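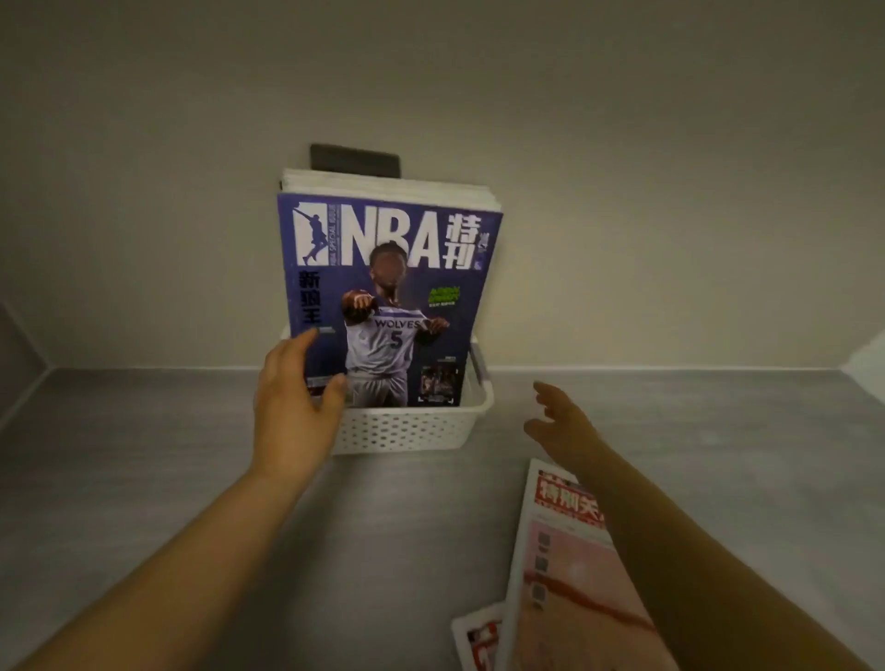
La segunda vida de las revistas

Nadie las lee, pocos las compran y casi todos tenemos un montón en casa. Viaje al interior de un objeto que se resiste a irse al contenedor azul.

Mi dentista de Wurura cambió hace poco el sillón, la lámpara, el programa de citas y el hilo musical. Las revistas siguen siendo las mismas. Hay un número de jardinería que recomienda podar los rosales antes de que llegue el frío, y lleva tantos inviernos recomendándolo que los rosales de la portada deben de ser ya compost. Falta la página de la receta, arrancada con poco disimulo. El crucigrama lo han empezado por lo menos tres bolígrafos distintos y no lo ha terminado ninguno, supongo que porque los iban llamando a consulta.

Le pregunté a la recepcionista por qué no las retiraban. Me miró como si hubiera propuesto retirar las sillas.

– Es que luego la gente las pide.

– ¿Quién las pide?

– La gente.

Con esa precisión estadística empecé a interesarme por el asunto. Llevamos años leyendo necrológicas de la revista en papel, escritas muchas veces en revistas de papel, y mientras tanto el difunto ocupa la balda de abajo, el hueco junto al retrete, la mesita del recibidor y una caja que viajó conmigo en dos mudanzas sin que nadie la abriera. En la segunda mudanza, el transportista la levantó, la volvió a dejar en el suelo y quiso saber si eran azulejos.

El peso de la cultura

Y es que pesan lo suyo. El papel estucado, ese que brilla y se pega a los dedos en verano, lleva una buena carga mineral, de modo que quien guarda una colección guarda también una pequeña cantera. Puse la mía en la báscula del baño, por lotes, con la paciencia que solo da un encargo periodístico: 69 kilos. Es más de lo que peso yo, dato que preferiría no haber averiguado un martes por la mañana y en pijama.

Conté los ejemplares, ya puestos. Salieron 415. La cifra incluye una etapa de vinos, de cuando yo creía que iba a entender de vinos; una etapa de bricolaje, del mismo optimismo; varios anuarios de ciclismo y un suplemento de viajes dedicado entero a la costa de Sekham, donde no he estado nunca y cuyos hoteles conozco al dedillo, al menos los que siguieran abiertos en aquella época. De los 415 había vuelto a abrir, según mi memoria y siendo generoso, 9.

Consulté a mis conocidos y encontré en todos el mismo argumento, recitado con idéntico aplomo: «Es que ahí venía una cosa». La cosa puede ser un reportaje sobre faros, un patrón de punto, una entrevista a un futbolista ya retirado o una tabla de abdominales. La cosa existe, eso no lo discuto. Lo que no he logrado es que alguien me la encuentre en menos de media hora. Una amiga dedicó una sobremesa entera a buscar un artículo sobre humedades y acabó leyendo en voz alta el horóscopo de un octubre remoto, que por cierto le auguraba cambios en el hogar. Las humedades siguen ahí.

Pequeña anatomía del guardador

A estas alturas distingo varias especies, y pido disculpas de antemano a la ciencia.

El cronológico conserva los números por orden y sufre físicamente cuando falta uno. Es capaz de pagar por un ejemplar de marzo más de lo que le costó la suscripción anual, y cuando por fin lo recibe lo coloca en su sitio sin quitarle el plástico. Su colección está siempre completa o a punto de estarlo, y en ninguno de los dos casos se puede tocar.

El especialista solo guarda los extraordinarios. Los reconoce por el lomo gordo y por la palabra «especial», que los editores imprimen con una alegría sospechosa. El deporte ha vivido de él durante décadas: guía de la temporada, resumen de la temporada, lo mejor de la temporada anterior, que ya estaba en el resumen. El especialista sabe que le han vendido lo mismo tres veces. Lo cuenta con orgullo.

El recortador aspira a la síntesis. Compra tijeras, compra una carpeta de fuelle, etiqueta los compartimentos y recorta con furia durante un fin de semana. Después pasa el resto de su vida con una carpeta de fuelle medio llena y un montón de revistas agujereadas que tampoco tira, por si en el reverso había algo.

Queda el heredero, mi favorito. No se suscribió jamás a nada. Un día le llegaron las revistas de una tía, con su mueble y todo, y desde entonces las custodia sin haber leído una línea y sin atreverse a deshacerse de ellas. Conozco a uno que guarda una tirada larguísima de una publicación sobre cría de canarios. Es alérgico a las plumas. 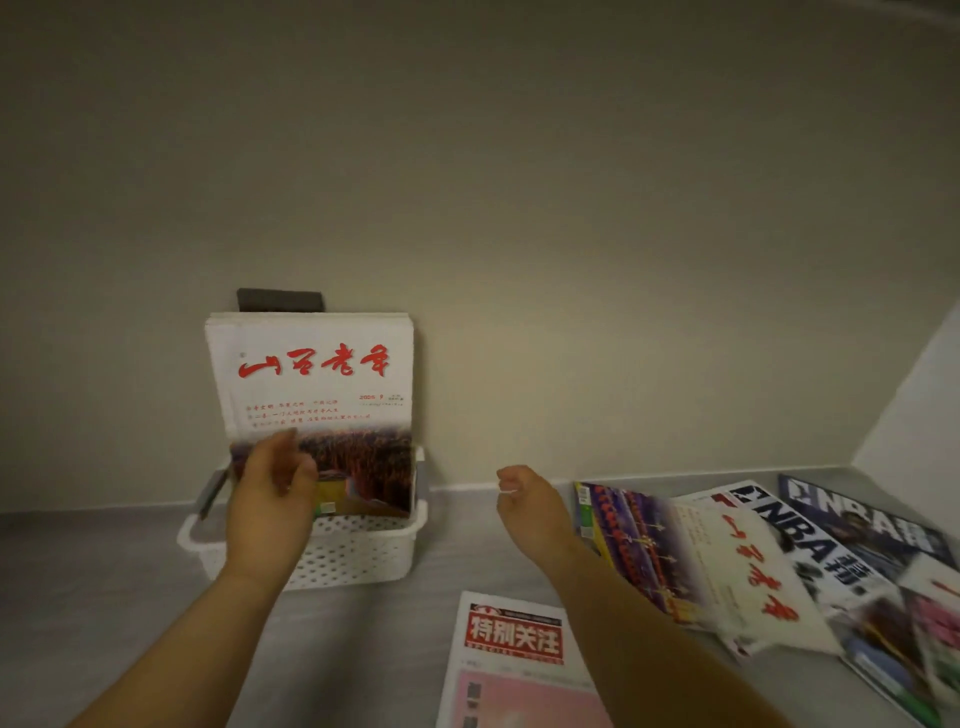
Lo que une a todas las especies es la fe en el mueble auxiliar. En algún momento de la acumulación, el guardador concluye que su problema no son las revistas, que su problema es el almacenamiento, y sale a comprar. La industria lo espera con los brazos abiertos. El revistero clásico, aquel artefacto en forma de uve que se volcaba al sacar cualquier cosa por el lado izquierdo, ha dejado paso a un surtido que marea: cajas de cartón forrado, cestas, archivadores con una ventanita para el rótulo, escaleras de madera que no suben a ninguna parte y de cuyos peldaños cuelgan las portadas como ropa tendida.

En Trudach, una tienda de organización doméstica a las afueras de Wurura, entré a mirar y salí con dos archivadores y una sensación de control que me duró hasta el aparcamiento. El dependiente, muy joven, me confesó que el modelo se vende bastante bien, aunque él había creído hasta hacía poco que era para tablas de cortar. No le saqué del error con demasiada energía. Las tablas de cortar, por lo menos, se usan.

Debo reconocer que el archivador produce efectos. Una revista tirada en el sofá es desorden; esa misma revista de pie, con otras, empieza a parecer documentación. Las visitas bajan la voz. Una vecina me preguntó si estaba escribiendo una tesis, y tardé en contestar un poco más de lo que hubiera sido decente.

La salida de emergencia

Hay quien consigue desprenderse, y para esos valientes el camino tampoco es llano. Las bibliotecas, a las que todo el mundo piensa en donar, las rechazan con una amabilidad muy ensayada. En la de mi barrio tienen un cartel plastificado que empieza con un «Agradecemos su generosidad» y va empeorando de línea en línea. El mercadillo las admite, pero a un precio por lote que ofende: me ofrecieron por la etapa de vinos lo que cuesta un café, y el café no era bueno. Me las volví a llevar a casa, en el mismo carrito, con una dignidad que no venía a cuento.

Los colegios sí las quieren, para hacer collages. Es un destino honroso si uno soporta ver un reportaje fotográfico sobre Sekham convertido en la crin de un caballo.

Y luego está Gaber, la planta que recoge papel en nuestra comarca, y que me dejó pasar una mañana junto a la cinta. Esperaba melancolía y encontré sobre todo ruido. El papel llega revuelto, se separa, se prensa y sale en balas atadas con alambre. La que pusieron en la báscula delante de mí dio 457 kilos, y en un costado asomaba media cara sonriente bajo un titular sobre cómo tener más tiempo libre. Pregunté si alguna vez se quedaban con algo. El encargado del turno tosió, miró hacia la oficina y acabó enseñándome un estante con una veintena larga de revistas de motos, ordenadas por años.

– Estas es que están muy bien – dijo.

Le faltaba un número de abril. Yo tenía el de mayo, de la misma cabecera, y se lo ofrecí. Ese ya lo tenía.

Volví a casa decidido a hacer limpieza. Saqué los archivadores, vacié la caja de las mudanzas en el pasillo y me senté en el suelo con tres bolsas: la de tirar, la de regalar y la de dudar. Al cabo de una tarde, la primera contenía dos catálogos de muebles y un folleto de una pizzería. La segunda, los vinos, otra vez. De la tercera prefiero no hablar, salvo para decir que hubo que ir a por otra bolsa.

Por el camino apareció un reportaje sobre faros que me había pedido mi hermana hace siglos. La llamé para contárselo y no se acordaba de haberlo pedido, pero me dijo que se lo guardara.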